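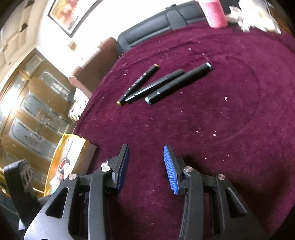
Krystyna Urbańczyk

November 20, 2018

Woke up way too early and the furnace was making that ticking noise again, so I gave up and made soup. Barley, at six in the morning! Damian Kurek had two bowls before work and said it needed dill (it did). I've been hauling this cold since Magesa and I'm so sick of tea. Wrote nine postcards in black marker, the thick kind, and my hand still smells like it. 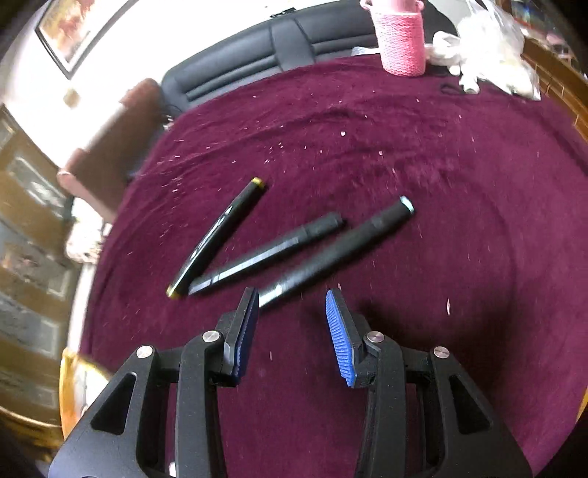
Later, same day

Walked down to Grolthorpe for stamps and came home with a squash and no stamps. The lady ahead of me was mailing a lamp to Drirkimthorpe, just the lamp, with a tag on it! I keep thinking about my aunt's house and whether they'll sell before spring. Mom says yes, I say they've been saying that since September.

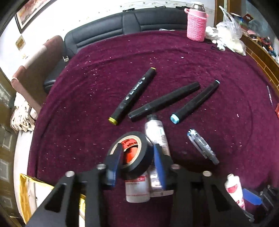 p. 412

Still no stamps. Squash is in the oven, and Damian's bringing dill.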